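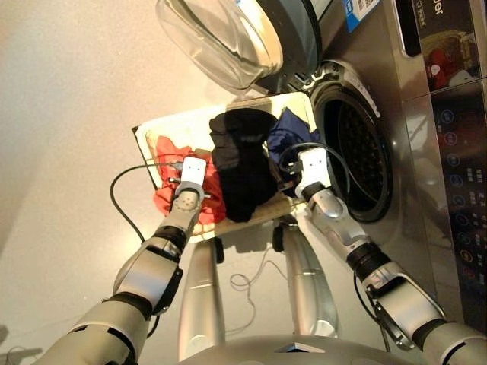
Padulero Household Handling Group
Minutes of the December meeting on good practice for laundry work

Chair: Nermina Krasniqi. Apologies were received from the Veltmont office, who sent written comments. The meeting opened at 15:00.

1. Last meeting's minutes
Agreed with one correction: under cable routing, "shoulder" should read "wrist". The action on the glossary is still open.

2. Draft rules, version 2
Nermina thanked everyone for the comments on the first draft. There were 41 in all, and she had answered every one of them, to warm applause! The draft now covers front-loading machines only. Top-loaders will get their own paper once this one is settled.

The wording on where a basket may be placed took up most of the talk. Jaunzems had asked for a fixed distance from the machine. The group liked the idea at first, but baskets differ so much in height and softness that a single figure would be wrong half the time. Agreed text for rule 4: "The basket is placed so that the gripper can reach the clothes and the drum opening without the arm crossing the open door."

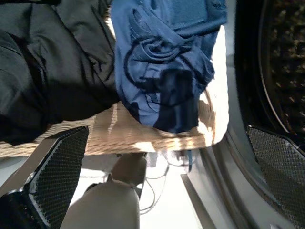

Item 2, rule 4: basket and clothes beside the drum opening, seen from the wrist.

Dark clothes came up again under rule 5. Veltmont's written comment was that black fabric is hard to judge in the wrist view, particularly in strong light, and that an operator should check the head view as well before closing the fingers. Everyone was keen on this. It goes in as a "should" for now, to be looked at again when we have more logged sessions.

3. Holding and moving the basket
Costerus has tried the draft over 313 sessions and sent a very full log – a splendid piece of work, and the most useful thing we have had all year. Their main request was a clear rule for lifting. The old text said only "hold securely", and two operators could read that in quite different ways.
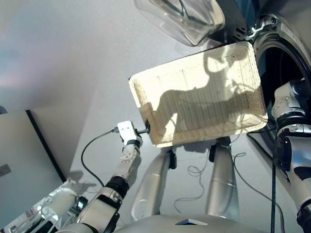 After a good discussion we settled on the following for rule 7:
Take hold of the rim, never the weave of the base.
Pause for a moment after the grip closes, before any lift.
Keep the other arm still until the basket is steady.
If the basket tips further than planned, lower it and start again.

There was some debate on whether a one-handed hold should be allowed at all. Agreed that it may be used for an empty basket. A basket with clothes in it needs both grippers.

4. Cables and floor space
The floor check will become a step of its own, done before power-up and signed by the operator. Loose cable near the legs is to be noted on the sheet even when it is out of reach of the arms. Nermina offered to redraw the check sheet so that it fits on one side of paper, and the offer was snapped up.
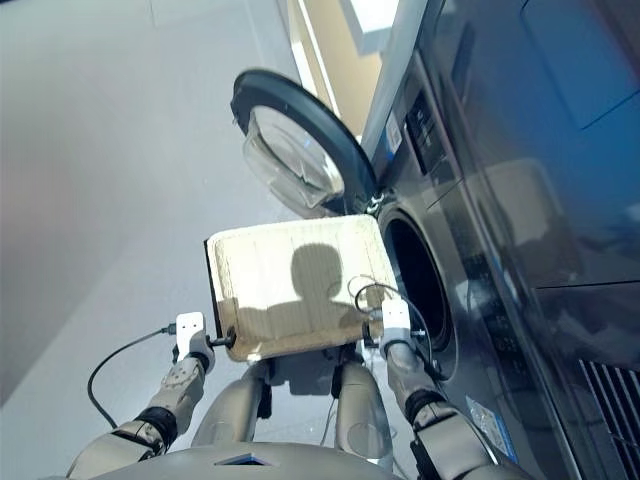
A question was raised about light. Sun or a strong lamp behind the robot can throw its own shadow across the work, and the draft says nothing on this. Agreed to add a line asking operators to note the lighting at the start of each session and again if it changes.

5. Any other business
Jaunzems would like to bring a new starter to the next meeting. Very welcome!
The group's shared folder is to be tidied, with version 1 of the draft moved to the archive.

Actions
Nermina Krasniqi: new check sheet; rules 4, 5 and 7 into version 3, plus the line on lighting.
Costerus: share the session log with all members.
Veltmont: short note on dark fabrics.
Jaunzems: finish the glossary.

The meeting closed at 16:41. Next meeting at the Padulero office, same time.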